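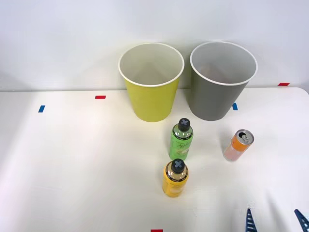

Figure 3. The two sorting containers in place at the back of the table, with red and blue tape markers on the tabletop.

3.2 Layout of the Sorting Table

The Omville study compared how quickly students put away small desk items when the containers differed only in color. Two open-topped containers of the same shape and size were selected, one yellow-green and one gray, both with white rims. They were placed side by side near the wall so that a seated participant could see into each opening.

Short strips of colored tape were applied to the white tabletop as position markers. The layout was checked against the plan before each session, and the table was cleared of all personal belongings.

3.3 Procedure

A total of 34 students took part in April. Each participant completed up to 11 rounds, and 528 placements were retained for analysis. Rounds interrupted by conversation were excluded.

3.4 Limitations

All sessions were held at the Filtach building under the same lighting. The results may not apply to shared desks, where containers are often moved between uses.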